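Parallel gripper or adaptive fingers for small cubes? (two-arm cell)
Forum: Arms and end effectors

nkinnunen
Posted 08/02/2018
Hello all. We have a bench with two arms, one on each end, and the work is to sort and stack small cubes. For the real bench I must decide between two grippers before we order. One is the Rastance parallel gripper with two short fingers, the other is the Koivisto adaptive one, with fingers that close around the part. The budget allows only one type, and it must be the same on both arms so that we keep one set of spare parts.

I have run the same task in simulation with the Rastance model and I will do the Koivisto next. I would like to hear from people who have used either of them for parts of this size. The Rastance housing is bulky and I worry about what happens when the cubes are near each other.

Nelli Kinnunen

pallet_jack
We had the adaptive type for 18 months. It is very nice for bottles and bags. For cubes I would not pay for it. The fingers want to curl, and when you pick from a flat table the tips make a small arc as they close, so you must correct the height during closing or they scrape the wood.

zuneseck_user
I disagree with pallet_jack. The arc is well known and the controller can take care of it. We run the Zuneseck controller and it has a table for exactly this purpose: you enter the finger angle and it lifts the wrist. After that we had no scraping. What I like is that the adaptive fingers forgive a bad position. If your camera is wrong by 3 mm, the part still ends inside the hand.

pallet_jack
It ends inside the hand, but where inside the hand? If she only throws them in a box, fine. If she stacks, she needs to know where the cube is after the grasp. Two flat fingers at least put it square in one direction.

nkinnunen
Thank you both. Stacking is the main thing, sorting is only for the start. This is my simulation with the short fingers on both arms. The near arm takes the green cube while the far one waits over the middle.

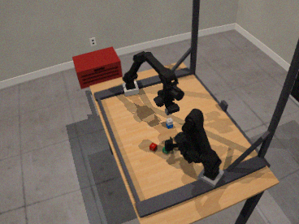
What closing force should I begin with for a light cube?
Start with the lowest setting that the gripper allows, and raise it in small steps until the cube does not slip when you move the arm at working speed.

The above is what our supplier wrote to me when I asked, and I copy it because someone will surely want to know it. I find it reasonable, but it says nothing about the friction in the simulator, where I had to choose the value by myself.

mcivermorag
Nice and clear bench, Nelli. The thing I would look at is how little of the green cube is left to see under those fingers. If you plan to check the grasp with an overhead camera, you will have the same trouble with the real one. We had it. The camera was happy until the gripper came down, and then it was guessing.

Two possibilities: put a small camera on the wrist, or do not look at all and trust the finger opening. The Rastance reports its opening, so if you know the size of the cube you can say whether you have it or not. We do the second. It is cheap and it has been good enough.

Morag McIver

zuneseck_user
Finger opening does not tell you if the cube is rotated. A cube held on two edges gives a bigger number, yes, but with worn pads the numbers begin to overlap. I would take the wrist camera. The Plalum one is light and the cable goes along the arm without much trouble.

pallet_jack
And then you have a camera on an already bulky gripper, with two arms in one workspace. Look at how much room the hand takes compared with the cube. I would first measure how near the two hands can come before the housings touch.

nkinnunen
I measured this after your message, in the model. When both hands are turned the same way, they can work side by side on neighbouring cubes. When one is turned by 90 degrees, the side housing of one comes in the way of the other, and the planner stops with a collision warning. So I made a rule that only one arm may be in the middle zone -- the other must stay up and wait. It costs time, but for the first version I accept it.

About the camera, I am not decided. Morag, did you have false results with the finger opening?

mcivermorag
A few. We logged 4000 picks in June and had 178 where the opening said "held" and the cube was not properly in the fingers. Most of them were the rotated case which zuneseck_user describes, so he has a point. We added a small squeeze before lifting: close, open slightly, close again. The cube turns itself flat to the fingers and the number becomes better. I have not counted again since then, so I can't give you a fair comparison.

zuneseck_user
The double close is a good trick. I still say wrist camera for stacking, but with this trick I would be less strict about it.

One more question to Nelli: is your wait position straight above the drop point? If the gripper hangs there with the fingers down, the other arm has to pass under it with a cube. I would pull the waiting arm back towards its base.

nkinnunen
It is over the middle of the table, yes. I chose it because the way down is short. You are right that the other arm must pass low. I will move the wait position back and compare the cycle time, and then run the Koivisto model with the same cubes in the same places.

For now I lean to the Rastance with the double close. If the adaptive one does better in stacking I will write it here, with the numbers.

pallet_jack
Please also write which friction value you used. I have seen simulated grippers hold anything you like, and then on the first day with real pads the cube is on the floor.

nkinnunen
I will. At present it is the default value from the simulator and I don't trust it much. Does anybody have a measured value for rubber pads on painted wood?

mcivermorag
I have some for our pads, but on plastic. I'll look for the file and send it to you by private message.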